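3.2 Survey of household water use

Meter readings were collected from 1,309 households in the Tutusard district during June. Homes with a garden used more water than apartments of the same size, and the gap was widest where the garden was watered by hose. We dropped 18 records with missing readings.

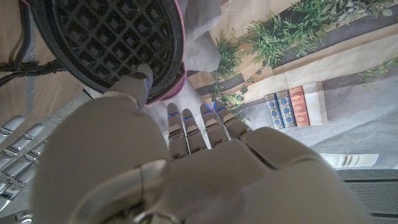

Department of Applied Sciences, Dal Bello Institute
Figure 2. White hand with segmented fingers.

Household size explained most of the remaining spread (Caruso and Sala). Income had little effect once garden area was included.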